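Fri 15 January

I finally canceled the storage unit at Wimgate. I had been paying for it since the move, and over the holidays I added it up and got over 2000 dollars. Most of what was in there was not worth 500.

It took me 3 trips. The first was all books, which went to the shop on Garnus Street. They took about half. The rest I left in the free box outside the library.

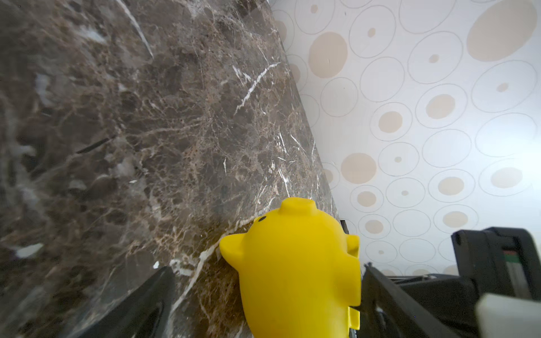

The second trip was the furniture. I kept the desk lamp and one chair. The bed frame was missing its bolts, so I dropped it at the Estis recycling yard, where they charge by weight and only take cash.

The last load was paper. Old tax forms, manuals, a folder of letters I had forgotten about. I kept the letters and shredded the rest.

The office says the deposit comes back in June, which seems slow. I have the receipt for unit 681 taped inside the kitchen cabinet so I don't lose it before then.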